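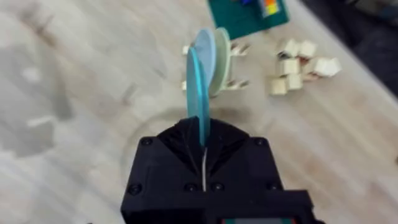 *The Grorevard rack with blue and mint green rounds, and the little wooden cubes off to the side.*

# Grorevard Plate Rack

I make this rack in my garage shop, and it's the one piece I get the most mail about, so it finally gets its own page. It's a wooden rack with upright pegs. You stand plates in it. I love it way more than a person should love a plate rack!

It started with my own kitchen. We had a lot of thin, light plates for the kids (the kind that slide out of any stack the second you look away) and the wire rack by the sink was built for heavy dinner plates. The small ones fell straight through. I drilled some pegs into a scrap of board one evening, set it by the faucet, and then Garba Edet from the next street over asked for one, and then his sister did. I've made 126 of them now.

**What you get**

- one rack, glued and sanded, nothing to put together
- a small pot of Truserel board oil
- a card with the care notes, which are also on this page if you lose it

It weighs 16 ounces and costs $34 plus shipping. Local pickup is fine too, just write first so I'm home.

**What fits in it**

Light plates, saucers, play plates, jar lids, small cutting boards if they're thin. A cereal bowl sort of fits but leans on its neighbor and I don't recommend it. Big stoneware plates are a no - the pegs will hold them, but the whole thing gets tippy when you only load one end.

I keep mine on the long table where everything else in this house ends up too: mugs on the mug tree, tape, scissors, the kids' bricks. The table is a Wirnholm, since people ask. I bought it used, and I don't sell those or know where to get another one.

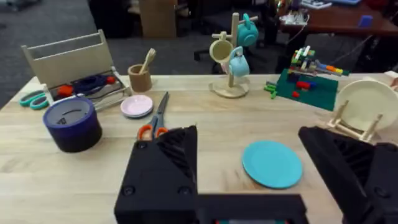
Page last changed: March (new care notes, single-plate stand added)

**The single-plate stand**

So this is the new thing. Stefaniia Shevchuk wrote to me wanting something for just one plate, to show it off on a shelf, and a full rack looked silly for that. The stand has thin legs and the plate leans back against the supports. There's a cream plate in mine at the far right of the table up there. I've only made a few so far, and they aren't in the regular order list, so email me if you want one and I'll tell you how long the wait is.

The mug tree isn't mine, by the way. It came from Doãn, a shop I used to drive past on my way to work, and it has a round base and a post with pegs. I'm not planning to copy it, please stop asking, Tapio.

**How it does with kids around**

Ours gets used as a toy about as much as it gets used as a rack. Filing plates between the pegs is a great job for small hands, and mine will do it over and over while I cook. Then the alphabet blocks come out, and the bricks, and pretty soon the rack is

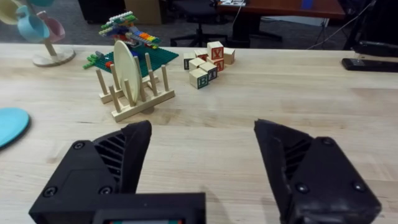

a garage or a fence or whatever's needed that day, and I have to ask for it back before supper. The pegs are glued in deep and I round the tops by hand. I wouldn't give it to a baby to chew on, though. It's kitchen gear first, and I haven't had it tested as a toy.

**Care**

Wipe it with a damp cloth and let it air out standing up. Don't leave it in a puddle and keep it out of the dishwasher (Doina Vlachou ran hers through twice before she told me, and I reglued four pegs). When the wood starts to look dull, rub in a little of the oil, wait overnight, wipe off the extra. One pot lasts ages.

If a peg does come loose, mail the rack back and I'll fix it. I cut pegs in big batches and have over 2,000 of them in coffee cans, so we're fine for spares.

**Colors**

Plain wood only! I tried a painted one and the paint rubbed off wherever the plates touched. I think pale wood looks best anyway with light colors next to it, and our blue plates and the pink ones are the reason I stopped fussing with stains.

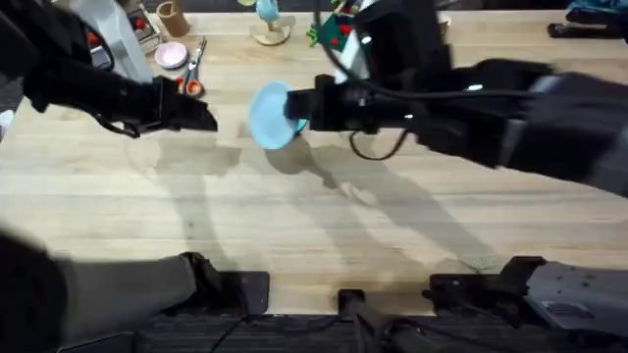 *A light blue plate over the long table, with the orange-handled scissors and the pink dish farther back.*

**Ordering**

Email is best. Tell me how many racks, where they're going, and whether you want the oil (some people already have their own, and I take a bit off the price). Hòa Sầm helps me with packing, so if the reply comes from Hòa, you've still got the right place. We answer mostly in the evening, after 8.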